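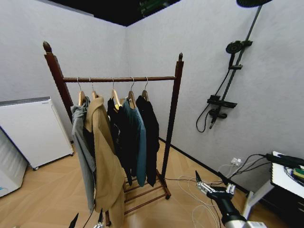 Figure 1. Clothes rack with five hangers, viewed from the head camera.

Recording a Hanger Task by Teleoperation

Applies to: Valtero two-arm setups running the Gumik recorder
Last revised: May 2020

This page covers recording demonstrations of a single task: lifting a garment on its hanger off a rail, holding it clear, and putting it back. It assumes the arms are calibrated and the operator has finished the basic driving exercises. If the leader and follower arms disagree at rest, stop and run calibration first.

1. Prepare the rack

Set the rack so the rail runs across the head camera view, with both posts visible. Leave enough space between hangers for an open gripper to pass on either side of a hook. Hooks should all open the same way. A mixed rail can be recorded later under a separate task name.

Use garments of different lengths and colors. Long coats are worth including early, as they overlap their neighbors and drag them along when lifted. Button or zip anything that slides off the hanger under its own weight.

If the rack has casters, lock or chock them. A rack that rolls during an episode makes the episode useless for placement.

2. Start a session

Open the Gumik recorder and create a session. Enter the task name exactly as it appears in the task list; the field is case sensitive. Check that three video streams are live: head, left wrist, right wrist. A stream that shows a picture but a frozen timestamp is not live.

Drive both arms to the start pose. The grippers should be open, low, and in front of the rack, with the fingers clear of any hem. Press the left pedal to begin recording and wait for the tone before moving.

3. Approach and grasp

Move the working arm up and toward the rail at a steady speed. Do not aim for the metal hook. It is thin and it rotates, and a grasp there lets the garment swing. Aim for the wooden body directly under the hook, and close the fingers on that.

Before closing, check the wrist view. The hook should stand near the horizontal center of the view. If it sits off to one side, back out a short distance and correct. Correcting with the fingers already touching the wood twists the hanger on the rail, and the policy will learn the twist.

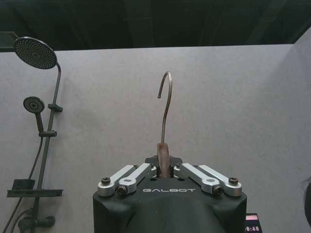 Close until the force bar levels off, then hold for a count of two. Lift straight up until the curl of the hook has cleared the rail, and only then pull back. Operators who pull back early catch the tip on the rail and drag the rack. When this happens, mark the episode as failed with the right pedal and return to the start pose. Do not try to rescue it.

4. Return the hanger

Bring the hook above the rail with the opening facing the same way it did before the lift. Lower until the hook carries the weight. Open the fingers fully, wait for the garment to stop swinging, and retract along the path you came in on. Press the left pedal to end the episode.

5. Review

Play back every tenth episode at normal speed. Reject an episode if:

the gripper touched a neighboring hanger hard enough to move it
the hook was out of the wrist view at the moment of closing
the arm paused in midair for more than 3 seconds
the session clock and the video drifted apart

Our first full set came to 2537 episodes, of which 323 were rejected. Most of the rejects were pauses. Operators stop to think, and the recorder keeps that as part of the motion. Plan the next lift at the start pose, before the pedal.

6. Export

Select the session and choose Export, then Ongart format. Leave the frame rate at the default. Joint angles are written in radians and gripper width in millimeters. The converter for older Irken datasets does not read wrist streams from this version, so keep the raw files until training has been confirmed on the exported set.

See also: Pedal mapping. Calibrating the leader arms. Naming tasks.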